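Home Robots: Your Questions
Cirkell Workshop Notes, updated in January by Dilani Debnath

Can a robot clear my table yet?
Partly, and it's so much fun to watch! Boxes and cans are the friendly end of the job. Soft food is harder, and anything with thin arms or odd corners takes patience.

Why fingers? Wouldn't a simple clamp do?
A clamp does plenty. Our Laxdal bench ran one through 2989 pickups last year and we still love it. But fingers can curl around a shape and share the squeeze, and that matters a lot with fruit.

What's the hardest thing on a snack table?
Grapes! Cletus Strickland would say glass, because reflections confuse cameras — he has a point. 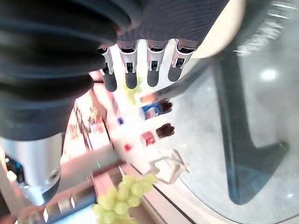 I still vote for grapes. A bunch sags when you lift it, every berry moves on its own, and the grip that suits a drink can is far too strong. We gave our Buda hand 8 tries at a bunch and got 2 clean lifts, and we cheered for both.

Can it fold laundry too?
Towels, slowly. Our best is 135 seconds for one bath towel. Fitted sheets are still all yours.

Should I wait to buy one?
If you want chores done this year, yes. If you like tinkering, come and join in!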